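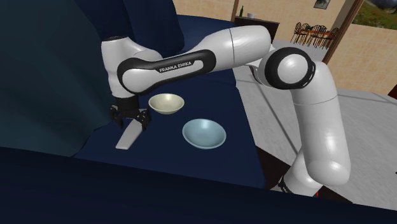 Notebook, electronics bench, 20/06/2021

Rotary switches for the Calau attenuator boxes. Second batch arrived, 15 pieces, same part as the ones we fitted in May. One pole, 12 position, make-before-break, solder lugs. Checked the bag label against the order and it agrees, but the stops on three of them were set at six positions instead of 12. Moved the stop washers. The tab has to drop right into the slot or the nut pushes it back out when you tighten, so look before you put a spanner on it.

Contact resistance first. Four-wire on the Maltley meter, clips straight on the lugs, 100 mA. Good ones read between 6 and 9 milliohms on every position. No. 4 was all over the place on positions 7 and 8, anywhere up to 40, and settled to 8 after I ran it end to end fifty times. No. 11 didn't settle. Position 3 stays above 55 milliohms whichever way you come at it. Put it in the reject tin with a paper tag. It might still do for a low-grade selector, but not in an attenuator.

Insulation at 500 V between adjacent lugs was off the top of the range for all of them, before soldering. After soldering, No. 2 came back at 300 megohms between lugs 5 and 6. Flux. Cleaned with isopropyl and a cut-down brush, left it near the vent over lunch, and it was off the top again. The wafer material seems to hold flux along the rivets, so from now on tin the lug first and use as little as you can get away with. Tip down so it runs away from the wafer.

Detent feel: wrote down last time that the action was stiffer than the old Vainio switches and that still stands. Colour of the grease is different too, more amber than the May lot. No idea whether the supplier changed it or whether it's just fresher. Torque gauge is out for calibration so nothing measured there.

Shafts. These are 6 mm round, 50 long, plain. The knobs we have are for 6.35. The brass reducing sleeves that came with the knobs are a sloppy fit and the pointer ends up wandering by half a division once the grub screw bites. Tried one turn of 0.1 mm shim under the sleeve and that centred it well enough. Better fix is to file a small flat for the grub screw. Did two that way, shaft held in the vice (not the body — the bushing is only staked to the plate and will twist) with a rag over the wafer to keep the filings out. Cut length is 15 mm from the face of the bushing with the present panel. If the panel goes up to 3 mm, leave the shaft a bit longer and trim after.

Panel holes: 10 mm for the bushing, plus the locating pin hole. Pin hole centre on the old drawing is wrong by the thickness of the scribe line and then some. I've pencilled the corrected figure on the drawing at the bench and it needs to go into the file copy. Until someone does that, use the steel template and ignore the printout.

Wired up one full box with the new switch. Resistors straight across the lugs, bodies outward, leads kept short, ground bus in bare copper around the back. Steps at 1 kHz all within 0.05 dB down to position 9. The last two steps read slightly low, which looks like leakage through the bench lead and not the box. Moved the input lead away from the output and half of it disappeared. Want to repeat with the lid on and proper screened leads at both ends.

Switching noise with 300 mV in: small tick on each step, no gap, so make-before-break is doing what it should. Position 12 back to 11 is louder than the others. Same on a second switch, so probably the layout.

Prikidness box is still waiting on its power switch. The spare toggle has the right bushing but the lugs foul the transformer bracket by a couple of millimetres. Bending the lugs is not on, one already cracked at the rivet. Either turn the bracket around or order the right-angle version.

To order: isopropyl, 0.1 mm brass shim, right-angle toggles (two), heat shrink in the 3 mm size.

Left on bench: 12 switches tested and bagged, one in the box, No. 11 in the tin, No. 14 still needs its shaft cut.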